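Talks > Lamdale Evening Series > Speaker notes

Cloth on the Table: Caring for Household Linens
Notes for Noemi Villa, 21 Dec 2020
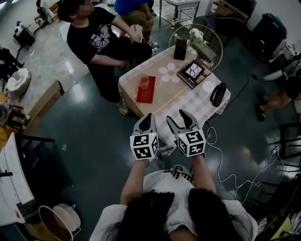
1. Opening (keep it short)

Thank Ridwan Nasution for the invitation and for setting up the chairs. Say that questions can come at any point, except during the stain section, which runs long as it is.

Ask who has a tablecloth they never use. Wait for hands. Then ask who has one they use every day. The talk is mainly for the second group.

I worked for the laundry at Brevham for most of my career. We washed for hotels, two restaurants and a lot of private houses. The advice tonight is what I do at home, with an ordinary machine and a line in the yard.

2. Know what the cloth is made of

Most people don't know, and the label has usually been cut out. Pass the swatches along the front row now so they get to the back by section 4.

Cotton – takes heat well, shrinks the first time, softens with age. Most everyday checked and flowered cloths sold in the last 50 years are cotton or a cotton blend.

Linen – stronger wet than dry. Creases badly. Do not wring it.

Polyester and blends – hold color well, hold grease even better. A hot iron leaves a shine that will not come out.

Wipe-clean cloths – do not go in the dryer. Someone will ask about this.

Show the Vik sample last. It was sold as linen and is half cotton. Let people feel both ends of it against the pure linen piece.

3. Washing

Shake the cloth outside first. Crumbs turn to paste in the drum and stick in the weave.

Wash table linen apart from towels. Towels shed, and the lint shows up on anything dark. Fill the drum no more than two-thirds full. A large cloth needs room to open out or the middle stays dirty.

Use less detergent than the box says. At Brevham we cut the dose by a third one August and got fewer complaints about stiffness. Nothing came back dirty.

Fabric softener: I don't use it on napkins. It leaves a coating and they stop soaking anything up.

4. Stains (the long part – have water here)

Blot first, from the outside of the spot toward the middle. Rubbing spreads it and roughs up the surface.

Fruit juice and berry drinks: cold water from the back of the cloth, as soon as the meal allows. Then a little white vinegar and a normal wash.

Tea and coffee: same start, then a soak overnight in an oxygen bleach. Check the color at a corner before the whole cloth goes in.

Candle wax: let it harden, lift off what you can with a spoon, then brown paper and a warm iron. Change the paper often.

Grease: dish soap, worked in with a finger, left for 20 minutes.

Blood and egg: cold water only. Hot water sets them.

Rust: buy the proper remover and follow the bottle. The salt and lemon method works on white linen and has ruined plenty of prints.

Hold up the Lusdale cloth here. The brown mark near the hem went through a hot dryer before anyone treated it. I have tried five times to get it out. Say again: no dryer until the stain is gone.

5. Drying and ironing

Pull the edges straight while the cloth is damp. Five minutes of pulling saves most of the ironing. Dry prints in the shade.

Iron from the center out. Turn embroidery face down on a folded towel. If the cloth has dried too far, sprinkle it, roll it up and leave it for an hour.

6. Storing

Roll large cloths around a tube if you have the closet space. If you fold, change the fold lines twice a year, as that is where old cloths split. No starch on anything going away for months – it yellows and draws silverfish.

No plastic bags. An old cotton pillowcase is fine.

The Brevham linen room had 318 cloths on its shelves when I left, and the ones from the bottom of the piles were in worse shape than the ones in use. Move the clean one to the bottom each time.

7. Questions

Likely ones: mildew, yellowed christening gowns, bleach on colors. For the gowns, send people to a textile conservator. The handout with the stain chart is by the door, 200 copies. Collect the swatches before people leave.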